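Amevport Forums > Teleop and Demonstrations > Simulated kitchens

Thread: Headset or lead-through for teaching pick and place?

kokcombe_kid
Joined: December
Posts: 7

Hi all, first real post. I've been recording demos in the simulated kitchen for a couple of weeks now with a headset and two hand controllers, and my pick-ups are ugly. I reach, I overshoot, I come back, I hover, and then I grab. The policy I trained on those demos hovers too (even longer than I do!). A friend who works with real arms says I should quit remote control altogether and go do lead-through, where you just grab the arm and walk it through the job. Is he right? Has anyone here done both?

bastien_coste
Moderator
Posts: 2748

Done both, for years. Your friend is right about real arms and small jobs. If I want an arm to put a lid on a jar I'll push it by hand every time, because I can feel the lid seat. But you're in a simulator, so there's no arm to push. You could record on a real one and replay the joint angles in sim, and I've tried that, and the contacts never lined up. Stay with the headset and fix the hovering.

Herano
Posts: 1510

Going to disagree with Bastien a bit. Replay works fine if you record the gripper path and let the sim solve for the joints. I did a whole drawer-opening set that way. It took me most of a Monday to line up the two base frames, I'll admit that – but after that the paths were so much smoother than anything I've made with controllers.

bastien_coste
Moderator
Posts: 2748

Drawers have a handle and one direction to go. Try it with small loose stuff on a counter and tell me how it went.

Herano
Posts: 1510

Fair. I haven't tried loose stuff.

JhospS
Posts: 60

Jhosep Sotelo here, I mostly lurk. kokcombe_kid, what's your controller scaling set to? When I started, mine was at one to one and I hovered on everything. I turned it down so that a big hand move is a small gripper move near the object, and that helped more than any amount of practice. You do have to re-clutch more often and your shoulders will hate you for a while.

kokcombe_kid
Posts: 7

One to one! I didn't even know you could change it. Okay, trying that tonight. Also, does it matter where my head is? I keep leaning in to see the fingers and then the whole view swings around.

JhospS
Posts: 60

It matters a lot if the head camera goes into your training data. If you lean in for one demo and stand straight for the next, the policy gets two very different looks at the same grab. Pick a height and stick with it, and trim the part at the start where you're getting settled.

Barbier
Posts: 60

I don't agree with that, sorry. I want the variety. My best policy came from demos where I moved my head all over the place, and the ones with a locked head fell apart as soon as the counter was in a different spot.

JhospS
Posts: 60

How many demos did you have though? With a big pile, sure. For somebody just starting out with a small set I'd still keep it steady.

Barbier
Posts: 60

Okay yes, it was a big pile. Point taken, mostly. Let me write up what I do for counter pick-ups, maybe it's useful for the kid (feel free to pick it apart, Bastien, I know you will).

1. Park the arm you don't need. Fingers open, up and out of the way, and leave it alone. If your idle hand drifts, that drift is in the demo. For a cookie at the near end of the counter I work with the right arm and keep the left one up on its own side.
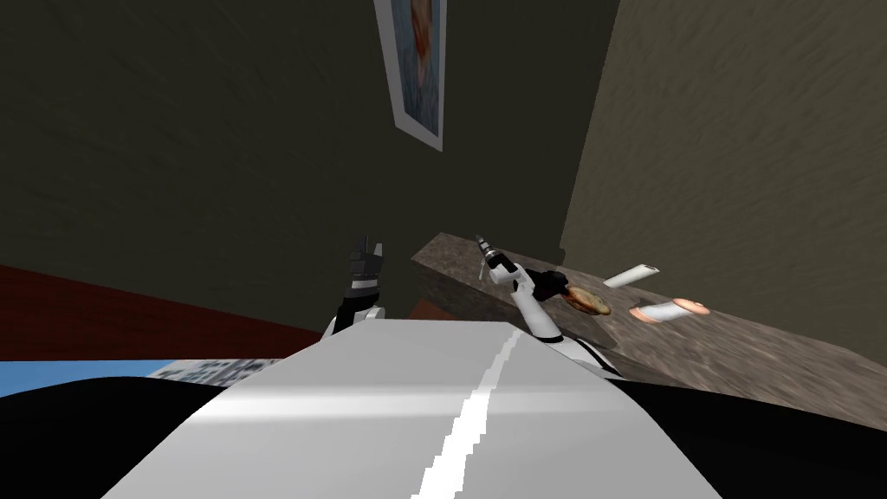

2. Come in slow for the last hand's width, and don't stop. A slow steady approach trains fine. A full stop is what teaches the hover.

3. Close, wait a beat, then lift. I count to one in my head. If you lift while the fingers are still closing you get a lot of slips, and it's hard to spot them when you go back through the recordings.

4. Throw out the bad ones the same day. I never go back and do it later, I just don't.

bastien_coste
Moderator
Posts: 2748

I'd fight you on number 4. I keep the ones where I fumble and recover, tagged separately. A policy that has never seen a fumble has no idea what to do after one. Number 2 is dead on.

Barbier
Posts: 60

Recoveries I keep too! I meant the ones where I drop it and give up.

bastien_coste
Moderator
Posts: 2748

Then we agree, which is annoying.

kokcombe_kid
Posts: 7

Update! Scaling turned way down, other arm parked, no stopping on the approach. My grabs feel so much better already – still a few overshoots when I get tired. I haven't retrained yet, the machine is busy until tomorrow. Herano, could you post your base frame script anyway? I'd like to try the drawers your way.

Herano
Posts: 1510

Sure, I'll clean it up and put it in the scripts section. It's got a hard-coded path or two in it, so read it before you run it.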